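Two-arm robots learn to handle thin, clear objects from fewer demonstrations

Bretby – Researchers at the Zesby lab have published a training method that helps low-cost two-arm robots pick up and place thin or see-through items, a class of object that wrist cameras often miss.
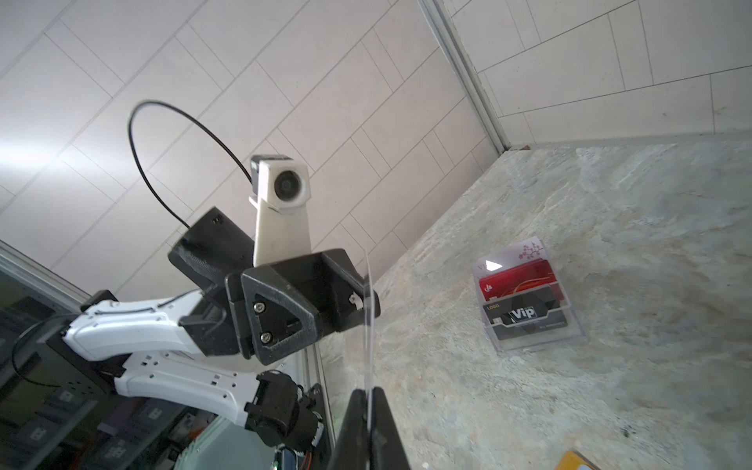
The method, called Carketti, was trained on 250 demonstrations recorded by human operators. In testing, the robot completed 198 of its first 250 attempts at tasks such as lifting a plastic sheet or taking a single card from a holder. Each attempt was limited to two tries at the grasp.

Carketti compares what the two wrist cameras see as the arms move and gives more weight to whichever view shows an edge more clearly. No depth sensor is used.

"Clear plastic shows up as a bit of glare and not much else," said Kazue Yagi, who led the study. "With a second view, the robot has a better chance of finding the edge before it closes its fingers."

Most of the failed attempts came when ceiling light reflected straight off the object. The team plans to collect more demonstrations under mixed lighting, starting in December.

Aurelio Herrero, who ran the tests, said the method still struggles when two sheets are stuck together.

The training code and recordings will be released on Friday – free for research use. Requests for commercial use should go to Tsegereda Wako at the Zesby press office.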